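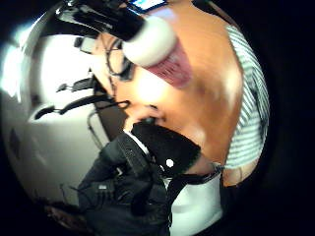
**Ravinder Melnyk**

I fold for a commercial laundry in Gasstead, second shift, eight years in. In April management signed up for a Larari folding line, and since then a few of us spend part of the week wearing gear while we handle clothes, so the machine can learn how we do it. I don't mind the gear much. The black glove with the white dot on it is warmer than it looks, and there's a cable hanging somewhere whenever you turn around. What I mind is the arithmetic. Our sheet says 81 pieces an hour, and it still says 81 on the days I'm wired up and being told to "move naturally." I have never moved less naturally in my life. My lead says the target is "under review." My other worry is the obvious one: am I training my own replacement at my regular hourly rate? Has anyone been through this, and what should I ask for?

**Rolland_nights**

Went through it at a hotel linen place. Get the target question answered in writing before you do one more session. Ours was left "under review" for five months, and then somebody printed out the numbers and asked why the glove people were slow. I wish I were joking. We got it changed so recorded hours don't count toward rate at all, and they added 150 dollars a month for anyone who signed up. I've heard of a site that got 300, but I heard it from a guy who also says he invented the fitted sheet trick.

As for replacement, here is what happened to us. The line took the flat stuff, towels and pillowcases, and it is good at them. It doesn't chat and it doesn't take the good parking spot. Everything with a collar, a drawstring or an opinion came to us. So the easy pieces that used to give you a breather are gone, and the hourly number was built on having them in the mix. Ask about that too, because it wore people out more than the gear ever did. 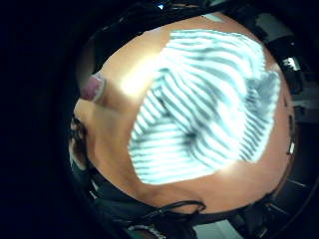
Soft things that bunch up are where the line stalls. Give it a balled-up striped cloth and it will consider the matter for a long time, then turn on a light for one of us to come over. I was given the title "exception handler" for this. Same pay, longer name on the badge.

Other things to get on paper:

- who can see the recordings, and whether a supervisor can use them to write you up
- whether you can say no and keep your hours
- what jobs exist after the line is running, and who gets first pick
- time for putting the gear on and taking it off, paid

**kakon**

just do it slow lol. then the robot is slow

**Rolland_nights**

We had one of those. They threw out his recordings and kept his rate.

**Ravinder Melnyk**

Thanks, Rolland. I asked for the target in writing this afternoon and was told it's a great question. I'll ask again tomorrow at the start of shift, with the glove off.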